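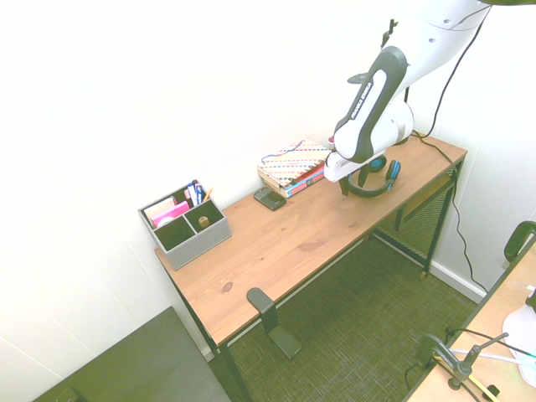

Notes: Geetha Naidu / lab sections: Mechthild Strebel

Home Syllabus Notes Labs Readings Contact

Unit 4 — buying an arm as a service

Carrying on from last time. We had got as far as the Dokatis offer and ran out of time at the price page.

What Dokatis sells: no hardware. You bring the arm, they sell the "desk tidy" package. Software license, setup visit, a set of ready-made skills (pick up, put back, sort by compartment). Runs on a few arms, Franka among them. Competing offer is Plurley — same idea, but they lease you the arm too. Read both sheets before lab.

Price. License is $3,000 a year per arm. Setup visit included the first year only, see the small print. Support answers within 3 working days, which is slow if you have a lab full of students waiting.

Why a desk is a hard test. Factory parts are all alike, desk stuff isn't. Think about

- headphones: curved band, soft cushions, no obvious flat place to grab. Grip the band or the cup? Dokatis default is the band. Plurley sheet doesnt say.
- phone lying flat: thin, little for the fingers to get under
- books in a stack: top one slides when you pull
- pens standing in an organizer: easy to take out, much harder to put back
- cables. Neither vendor lists cables as a supported item. Ask.

Success rates. Dokatis quotes 70 percent first-try picks on "mixed household items". Questions to write in the margin: which items? who picked them? does a drop after lifting count as a success? A number with no item list is not worth much. Plurley gives no number at all, only a video, so cant compare directly.

Setup costs people forget: clearing floor space, mounts, a second table for tools, somebody's afternoon for calibration. Also retraining when you swap the desk. Put these in your cost table as seperate lines.

Terms to know: payload, reach, gripper stroke, cycle time, service level. Short definitions in the reading, Memon chapter 3.

For lab: fill in the comparison sheet for both vendors, one page, plus a paragraph on which you would buy for a small office and why. Mechthild wants it on paper — staple it. Druteno is a third vendor, optional, extra credit if you include them.

Next unit starts with maintenance contracts.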